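Skerus Two-Finger Gripper Kit for Hobby Arms

Parts kit with printed plans, second revision
Sold by Atinine Workshop Supply
Page updated Jun 10, 2021

Overview

The Skerus is a parallel gripper for small home-built arms. It was drawn up by Shiyu Ding and Wanting Han at the Yao shared workshop, where four of them are now mounted on members' arms. It comes as a kit. You do the assembly, and you supply the arm, the camera and the computer.

The first revision used flat, square fingers. They held blocks well and almost everything else badly. The fingers in this revision are faceted and taper toward the ends, so they can come down on both sides of a small tool lying on a bench without pushing its neighbors out of the way.

What is in the kit

Finger pair, printed, matte black
Finger carriers with brass inserts
Rail and two sliding blocks
Servo, horn and linkage
Wrist plate, drilled for the Zirus bolt pattern and one blank
Camera bracket, looking down between the fingers
Bag of screws with spares
Hex keys
Assembly booklet

Not included: camera, controller board, power supply, thread locker.

Fit

The wrist plate bolts straight to any Zirus arm. For other arms, use the blank plate and drill it to match. Leave at least 5 mm of material between any hole and the edge. The plate is aluminum and drills easily with a hand drill if you clamp it down first.

Assembled weight is 300 g without the camera. If your arm is only rated for a little more than that at full reach, you will have very little left for lifting. Check before ordering. Atinine takes back unopened kits within 21 days, but not kits that have been drilled.

Assembly

Allow one evening. The booklet takes the steps in order and it is worth following it, because the servo has to be centered before the linkage goes on. If you fit the linkage first, the fingers will close to one side and you will have to take the whole thing apart again.

Put thread locker on the carrier screws. Leave it off the finger screws, which you will be taking out often.

The camera bracket has two slots. Slide the camera until both fingertips show in the picture with a bit of table between them, then tighten. Write down where it sits. If it gets bumped, every pick you have taught will be off by the same amount, and it is much quicker to move the camera back than to teach them again.

Choosing practice objects

Start with things you already have in a drawer. Blocks and bottle caps are fine for the first day, but they don't tell you much about grip. Office tools are better. They have slopes, hinges and a mix of plastic and metal.

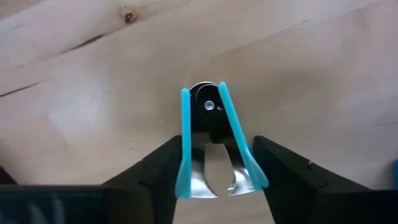 Wanting's rule for hinged tools is to approach from straight above, with a finger on each side, and to close slowly. Spring-loaded grips give a little when squeezed, and a fast close can kick the tool sideways before the second finger gets there. Set the closing speed to 40 percent for these and raise it once the pick repeats cleanly. Where the tool is wider at one end, try a few grip points along its length and keep the one that lets it hang level.

Shiny metal is the other thing to watch. Jaws and blades pick up reflections, and simple edge-finding will sometimes lock onto a reflection and call it the outline. Aim by the colored plastic parts if there are any. Moving the lamp also helps.

Work surface

A plain wooden table works. Knots and cracks in the wood can confuse the software in the same way reflections do - if yours keeps finding an object that isn't there, put down a sheet of paper and run it again. If it stops, you know the cause.

Keep the fingertips 2 mm off the table at the lowest point. The plastic is tough, but it wears if it drags.

Known problems

The servo hums when holding. This is normal at low load. If it gets too hot to touch, lower the grip force.

Kits shipped before October had a linkage pin that was slightly short. Write to Atinine with your order number and a new pin will be mailed to you.

Thin flat items, such as cards and washers, can't be lifted from a hard surface with the standard fingers. Shiyu is working on a pair with thin steel tips. No date yet.

Spares

Finger pair, matte black: $19
Servo: $21
Linkage set with pins: $8
Blank wrist plate: $6

Finger files can be downloaded by anyone who has bought a kit. Print them solid, lying on the flat side, with no supports.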